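Pricing a second year of hand-held grippers

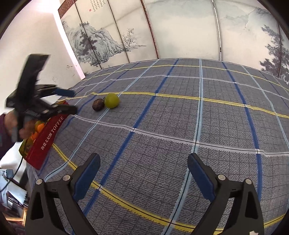
The budget line I got wrong last year was finger pads. I priced the hand-held grippers as complete units and entered 8 of them at 1187 each, with nothing under consumables. Each finger carries a rubber pad on its inner face, the dark blue strip, and the screws on top of the finger are what Obinna Bako now wants stocked by the bag. Small round items like the green fruit on the tablecloth are most of our task list, so pads come first.

For the coming year I have set aside 2000 for pads, screws and spare fingers. Trilitton quotes nine weeks on fingers — too long to order on failure — so that order goes in by September.

Cables are still unpriced. Halima Olatunji has the Salport quote and I will add the figure when she sends it.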